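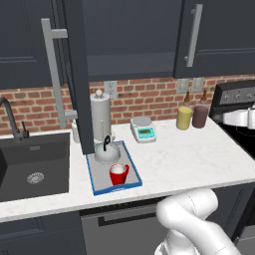
Erlinda Rivera wrote to ask why we spend a whole session on money when the course is supposed to be about robots. Fair question! My answer is that the arm is the part of the plan everyone remembers to price, and the rest is what sinks you.

4 min read

Start with the task. Ours is a kitchen one: red mug, upper cabinet with a door that swings out, counter and tray underneath. We run it in simulation first, so the marble and the brick are free and the only things I pay for are compute and people's hours. I put down 200 hours of sim time for a job like this, plus 22 for fixing the models (door hinges eat most of that, I swear).

Next, walk through the cabinets and write down every door and drawer you expect the arm to open. Handles too — a long bar handle and a small knob can mean different fingers, and fingers are a line on the budget. Look at the tall units from low down as well as from counter height.
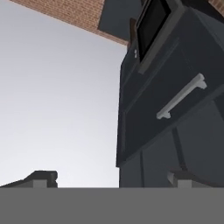 What goes on the sheet

Arm, mount, gripper, spare fingers, cameras, shipping, training. For the practice sheet, Plulier is your arm vendor and Karnine sells the gripper. Put 600 dollars for spare fingers and 100 for cables. Keep shipping to Brastport on its own line, please! I had three sheets last October with it buried in the arm price and couldn't compare anything.

Check reach before you ask for quotes. The arm has to get to the shelf and also work low over the tray, from the same mount.

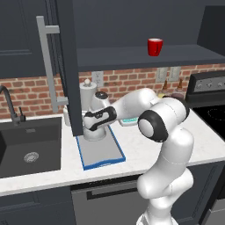 Renato Tagle thinks we should rent for the first term and buy only after the sim numbers settle, and I half agree with him. Do the sheet both ways and bring it Monday.

Related
Reading a gripper quote
Bhuiyan handout: service contracts
Sim hours and how to log them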